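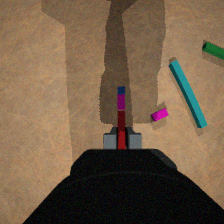
Bright blocks on a tan tabletop.

Sharing a House With Wildlife: Tips for the Yard, the Attic and the Back Porch

February is when the squirrels start house hunting, and your attic has better insulation than any oak. Walk around the outside of the place before they do. Anything wider than your thumb gets hardware cloth, screwed down, with the edges folded under. Expanding foam is a snack. I have watched a gray squirrel pull out a whole can's worth and look at me while doing it.

Check for tenants first. Stuff a wad of newspaper loosely in the hole and leave it for 2 nights in mild weather. If it hasn't moved, close up. If it has, wait until the young are out, or call someone licensed and let them have the ladder.

Bats get their own rules. In a lot of places you can't seal them out in summer at all, so look up your state's dates before you buy anything. One bat in the bedroom: if it was in there with someone sleeping, a child or a pet, don't let it go. Shut the door and call the health department. Otherwise close the inside doors, open the windows, turn off the lights and go eat a sandwich in the kitchen.

Window strikes. A single hawk sticker does nothing except tell the neighbors you own a hawk sticker. Birds need marks across the entire pane, 2 inches apart, on the outside of the glass. I used a white oil-based paint marker and a yardstick. It took 29 minutes for the kitchen window and my wife says it looks like graph paper.

Feeders: take them down every two weeks and scrub. One part bleach to nine parts water, ten minutes' soak, rinse well, dry all the way. Rake up the hulls underneath while you're there. My neighbor Ultan Sheehan skips the raking and now feeds 15 house sparrows and what I would call a very contented rat.

Toads in the window well can't get out on their own. Lean a rough board in there at a gentle slope. Same goes for stock tanks and kiddie pools.

Skunk under the porch. Talk radio, a work light, patience.

If the dog finds the skunk before you do: a quart of 3 percent peroxide, a quarter cup of baking soda, a squirt of dish soap. Mix it in an open bucket, use it right away, keep it out of his eyes, rinse. Never bottle the leftovers, they build up gas and the lid goes through the ceiling.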